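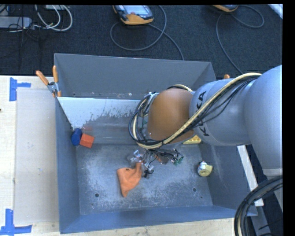 A thread about choosing colors for a knitted blanket, which I promised to several people in June and then did not write. I have always been afraid of orange. I thought it was a color for pumpkins and for road signs. But look at the orange-brown cover, how calm it is with the gray metal bin under it and the pale wood of the table. Gray, orange-brown, light wood, and one line of cream from the hose. These are the four colors of my blanket, and I want to tell how I work with such a group of colors when I have found it.

First, the blanket. It is for my aunt Lurdes, who has a brown sofa and strong opinions. It will be made in wide stripes, in garter stitch, so it lies flat and both sides look nearly the same. I knit it in one piece on a long circular needle.

The yarn is a plain wool from Ostadari. It is a little rough in the ball and becomes softer after the first wash. I like that it does not shine. With shiny yarn the colors change too much when you move your head, and the eye becomes tired.

I do not buy all the yarn at one time. I buy one ball of each color and I make a sample. I know that many knitters find samples boring. I found them boring also, for years, and I have a green cardigan in the closet which is the result.

My sample for colors is different from my sample for size. For size I knit a square and wash it. For colors I knit a long narrow strip, 30 stitches wide, where every color meets every other color at least one time.

It is this meeting that matters. A gray alone in the hand tells you very little. Put it beside cream and it is dark. Put it beside black and it becomes almost blue. Put it beside orange-brown and it is suddenly a clean, quiet gray, the one you believed you were buying.

About the gray, I had to try three. The first was from Caldeira and had a lot of violet in it, which I could not see in the shop. At home, beside the orange-brown, it looked like old meat. I am sorry for this comparison but I could not find a kinder one.

The second gray was too dark. It was a good color, but the stripe looked like a hole in the blanket. I kept the ball for hats.

The third gray is the Ostadari one, and it has a small amount of yellow in it. You do not see the yellow. You only see that the gray is friendly to the other colors. I hope "friendly" is the correct word here. In Portuguese I would say that they get along.

A trick my teacher gave me, many years ago: take a photo of your yarn with your phone and make it black and white. If two colors become the same gray, they have the same depth, and the border between their stripes will look weak.

My orange-brown and my gray were almost identical in this test! In color they are very different, in black and white they were twins. So I never put them directly together. There is always a thin line of cream between them, two rows only.

Two rows of garter stitch make one ridge. One ridge of cream is enough. I tried two ridges and the blanket began to look like a deck chair.

Someone will ask why I do not just change the gray for a lighter one. I tried that too. Then the gray was too near to the wood color, and I had the same problem in a different place. Everything in a group of colors is holding something else.

The wood color was the most difficult to find. Shops have a thousand beiges. Most are pink if you look with patience. I wanted a beige with honey in it, like a table which has had a lot of sun.

I found it in the Birkinley range, under the name "Oat Path." It is not the same thickness as the Ostadari. It is slightly thinner. Usually I would not mix, but in garter stitch the difference disappears well enough after washing, and my aunt will not measure it.

A word about names of colors. Please do not choose by the name. I once bought "Winter Harbor" for the name only, and it was the color of a wet dog. It makes me laugh now. At that time I paid full price.

Now the proportion, which for me is the center of everything. When I was beginning, I made all my stripes the same width. Four colors, four equal parts. The result was correct and a little dead.

For this blanket the wood color has the biggest part, then the gray, then the orange-brown, and the cream is only a line. The strongest color should be used like salt. My grandmother said this about clothes, but I think it is good for blankets too.

I plan it on paper. I cut strips of colored paper and move them on the kitchen table until I stop wanting to move them. Then I leave them there overnight, and in the morning I look again before coffee. If they still please me before coffee, the plan is good.

(My son moved two strips without telling me. I liked it better. I have not told him.)

The plan has 12 stripes, not including the cream lines. The gray ones are not all the same width. The first is narrow, the next is wider, and near the middle there is one very wide. After it they become narrow again.

The orange-brown comes in only between the wide stripes. At the two ends of the blanket it does not come at all. I wanted that the eye finds it late.

Light. Please look at your sample in more than one light. My kitchen lamp is warm and makes every beige beautiful, and so it is a liar. I look at the window at nine in the morning, then again in the evening with the lamp in the room where the blanket will live.

For my aunt I went to her house with the strip in my bag and put it on the arm of the sofa while she made tea. She came back and said, "What is this rag?" So the surprise is finished, but I got my answer. The colors are right with the brown.

Dye lots! I nearly forgot. Every ball has a number for the color and another number for the dye lot. Two balls with the same color but different lots can be visibly different. Buy the large color in one lot, and buy one ball more than you need.

For the small colors I am less strict. The cream lines are so thin that a different lot will not be noticed. For the wide gray, yes, it would be noticed, and always by the person who visits you and does not knit.

If you must use two lots, do not finish one and begin the other. Knit two rows from one ball and two rows from the other for some time, and the change becomes soft. It is slow and the balls turn around each other. I put them in two separate bowls.

The washing. I washed the sample strip with a white cotton cloth, to see if the orange-brown would bleed. A red from Brulach did this to me once, in a baby sweater, and the white collar became pink. It was a pretty pink, but nobody had asked for it.

This time the water stayed clear and the cloth stayed white. The beige grew a little softer. The strip also grew longer, so I will make the blanket a bit shorter than my first plan.

The ends of the yarn. With so many changes of color there are many ends to hide. I do it every evening when I stop, even if I am tired. The blanket where I left them all for the last day took me a whole weekend and made me a worse person.

I carry the cream along the side if the next cream line is close. If it is far, I cut it. A long thread on the side pulls the edge and after some time the blanket has a waist.

Where do I find my groups of colors? Not in yarn shops. There is too much of everything there and I become confused. I look at places where a person chose the materials for another reason: a bus station, a bakery counter, the tools in a shed, the inside of an old suitcase.

Then I write the colors down in the order of how much space they take. Only this. I do not write what the objects were. After a week I read the list, and if I can still see the colors in my head, I go and look for the yarn.

My notebook is at page 69 now, and I have knitted very few of them. Some are only nice to read. "Mustard, dirty white, a little navy" is from a ferry, I think.

To a question I received while I was writing this: yes, you can do it with cotton. Cotton will be heavier and the stripes will have a sharper border. I would make the cream line thinner in that case, or leave it out between the colors that are different enough.

And another question, about the border. I will make it in gray, very simple, picked up along the four sides after the rest is finished. My aunt would like a fringe. We are still discussing the fringe.

I am in the second wide stripe today. When I reach the middle I will add to this thread, and I will put the paper plan next to the knitting so you can see where I did not follow it.

Madalena Sampaio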